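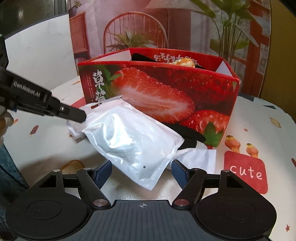
A hand-held gripper at the carton, with a sealed white pouch between its jaws.

20/04/2019
By Birthe Toft

Emiliano Cantero looks after the hand-held grippers at Brenwood, and most of his work is done with a small screwdriver. He checks each pair after 300 grasps. The pivots come first, then the pads, which he wipes and replaces if an edge has lifted.

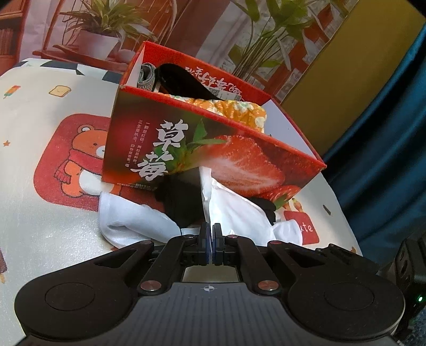
Closing the jaws true is the slow part of the job. A pair that meets unevenly will pinch thin packaging and drop cloth. Cantero brings the fingers together until the blue pads nearly touch and only a thin vertical gap is left between them, then looks for any lean. He adjusts one side at a time and writes the setting in a grey notebook. Unit 1413 has needed new pads twice since September. Unit 1271 is still on its first set, and he plans to strip it down next.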